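# About Drendness

Drendness is a furniture care and home upkeep company. We look after the pieces people sit on, eat at and put their feet on, mostly in houses where the furniture is older than the owners.

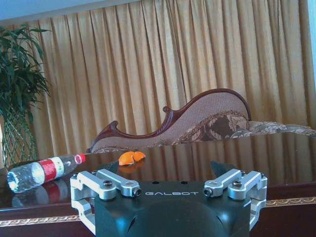 Most of our work is with polished wood: dining tables, coffee tables, sideboards, and the carved frames of chairs and lounges. We also clean upholstery and repair decorative trim. We started as a two-person repair shop and now run a workshop, a home visit service and a short class for people who would like to do the everyday care themselves.

## How we started

Sumeya Yimer and Tsegereda Tefera opened the business in a rented unit behind a tile store. Sumeya had trained as a finisher. Tsegereda had managed a furniture rental warehouse and knew what happens to a glossy tabletop after a year of parties.

The first jobs were almost all water rings. People brought in side tables in the back of their cars, and we fixed the finish and sent them home. After a while customers began asking if we could come to them, as a long table or a full lounge does not fit in a hatchback. Home visits are now the larger part of the business.

## What we do

**Living room visits.** We clear the surfaces, clean and polish the wood, brush out carved areas and check the joints. A visit takes 3 hours for a standard room. Larger rooms are quoted separately.

**Finish repair.** Rings, scratches, dull patches, sticky spots and heat marks. Small repairs are done in your home. Anything that needs a full refinish comes to the workshop.

**Trim and carving.** Gold-colored borders collect dirt in the low parts of the pattern. We clean them with soft brushes and cotton swabs, and touch up worn sections if you ask us to. We do not strip old trim without talking to you first.

**Upholstered lounges.** Vacuuming, spot cleaning and re-tacking. For full reupholstery we send the piece to Quintela, a separate shop we have worked with for years. They bill you directly.

## Clearing up after guests

A lot of our calls come right after a family gathering. The usual things are left on the table: drink bottles, fruit peel, napkins, cups. Our advice is the same each time.

- Pick up food scraps first. Citrus peel has oil and acid in it and should not sit on a polished surface overnight.
- Lift bottles straight up. Dragging them can leave fine scratches that show on a high gloss.
- Check that caps are tight before you carry anything across the room.
- Wipe with a soft, barely damp cloth, then a dry one.
- Leave furniture polish for another day. Polish over a sticky patch seals it in.

If a white mark is still there the next morning, leave it alone and call us. Most of the harder repairs we see began with somebody rubbing at a small mark with a kitchen scrubber.

## The class

Our care class is called Zendstead and is held at the workshop. You bring one small piece from home and work on it at the bench. The fee is $105, cloths and brushes included. The next session is in February.

## Workshop

The workshop has 2000 square feet of floor space, with a separate room for finishing. Pieces are tagged on arrival and stored under cotton sheets. Please empty drawers before drop-off.

The deposit for workshop jobs is $200, taken off the final bill. Home visits need no deposit.

For bookings, ask for Tsegereda. For questions about a finish, ask for Sumeya, and send a photo taken in daylight if you can.

*Page updated January 2025*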